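How to Sort a Big Mixed Pile of Blocks With Two Open Bins

By Tolera Woldegiorgis
Filed under: Storage, Play Spaces

I love a block pile. I love it even more when I can find the piece I want without lying on my stomach with one arm under the couch! We went through a lot of containers before I settled on this way of sorting: zippered bags that split, a wheeled trunk that swallowed everything, a very pretty set of lidded boxes from Ornberg that the kids refused to open because the lids stuck. Two plain open bins beat them all, and the whole job fits in one evening.

The method works for wooden blocks, plastic blocks, planks, rods, and pretty much anything long and narrow that likes to hide under its neighbors. It's less good for very tiny pieces. Those want a jar.

What you'll need

Two large rectangular bins, open at the top, same size if you can manage it
A panel to stand between them (a cut of white melamine, an old shelf, stiff cardboard to start with)
A low table or a pair of shelves
An old bed sheet
A damp cloth and a dry one
400-grit sandpaper, only if your blocks are wood
Painter's tape and a marker

Time: 40 minutes for a medium pile, longer if you stop to build things. I always stop to build things.

Picking the bins

Go shallow and wide. A deep tub looks like it holds more, and it does, but the bottom layer never gets played with. You want to look straight down and see the floor of the bin between the pieces.

Gray is my favorite color for this and I will happily argue about it. Red shows up on it, yellow shows up on it, and even dark green stays easy to pick out in decent light. We had a navy set from Camis before and the green planks just vanished. Gray also forgives scuffs, so a secondhand bin is a great buy. Scratches on the bottom make no difference at all to a block.

Check the corners before you buy. Run a finger down the inside where the wall meets the floor. If there's a deep groove, thin pieces will wedge in there and you'll be prying them out with a butter knife.

Step 1. Dump everything on the sheet

Spread the sheet on the floor and tip out the whole collection, including the stray ones from the toy car garage, the bathtub, and the bottom of the diaper bag. Pull out anything that isn't a block and put it in a separate bowl to deal with later. Don't deal with it now! You'll end up sorting crayons.

Step 2. Wipe and check

Give each piece a quick pass with the damp cloth, then the dry one. Feel along the edges as you go. Wooden pieces with a rough spot get a few light strokes of the sandpaper, always along the grain. Cracked plastic goes straight in the trash.

If you have the old Awasthi planks with the painted ends, go easy with the water. Mine bled a little pink onto the cloth. A barely damp corner does the trick.

Step 3. Choose one rule

This is where most people (me, for years) go too far. I once had a system with color, length, thickness, and a special spot for arches. It lasted until breakfast.

Pick a single rule that splits the pile in two. Some that have worked at our house:

Long pieces in one bin, everything else in the other. Best for builders who make bridges and roads.

In play and resting. One bin holds what's out this week and the other holds the rest, then you swap. This is the one we use now and it's wonderful for big collections.

Warm colors and cool colors. Easiest for little ones, who can do the whole cleanup without help and will be very proud of it.

Write the rule on painter's tape and stick it on the front of each bin. Tape peels off cleanly when you change your mind, and you will.

Step 4. Set the bins up at the right height

Put them on a low table or two matching shelves, with the open tops just below elbow height for whoever plays most. For a four-year-old that's quite low; kneel down and test it yourself. I set ours one behind the other because the wall we had was short, and I ended up liking that more than side by side. The front bin gets the pieces in use and the back one holds the reserve.

Leave some bare tabletop showing at the edges. That's where half-built things get parked.

Step 5. Stand the panel between them

Slide your panel upright between the two bins. It stops blocks from getting flung from one to the other, and a light-colored one does something lovely that I didn't plan on: it brightens the nearer bin. In the late afternoon our corner is pretty dim, and swapping brown cardboard for a pale panel made a big difference.

Wedge it snugly so it doesn't lean. If it wobbles, a strip of felt along the bottom edge will grip. Dramelier sells a clip-on divider for the same purpose, and it's nice, but I'd try the scrap version first.

Step 6. Load lightly

Put in far fewer pieces than the bin can hold. My collection is somewhere over 200 pieces and only a small part of it is ever out. Lay the long ones flat, drop the short ones in wherever they land, and leave open floor between them. You should be able to get hold of any block without digging.

Two colors make a great starter load. Red and dark green against the gray are easy to tell apart, and you can add another color once those two are finding their way home at cleanup.

A light load of narrow red and dark green blocks, with the second bin behind the panel:
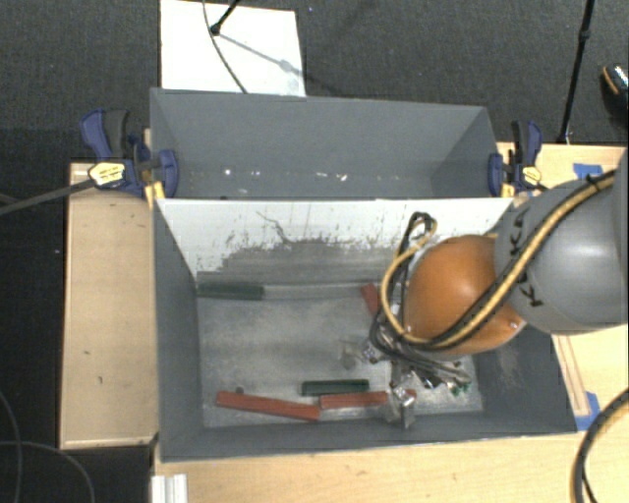 Step 7. Swap and tidy

Every couple of weeks, trade a handful between the front bin and the back one. Bring out something that's been resting for a while — the long planks always get a cheer from my crew — and put away whatever has been ignored.

While a bin is low, tip it over the sheet and wipe the floor. Crumbs collect in the corners. Dry it properly before the blocks go back in, especially if they're wood.

Common snags

Blocks on the floor all the time: the bins are too high, or too full. Lower them first.

One bin gets all the attention: that's fine with the resting rule. With a color or length rule, switch which bin is in front.

The panel keeps falling: push the bins closer together, or cut the panel a little wider than the bins and brace it against the wall.

Noise: a thin sheet of craft foam on the bottom quiets things down a lot. Cut it slightly small so little fingers can lift it out for washing.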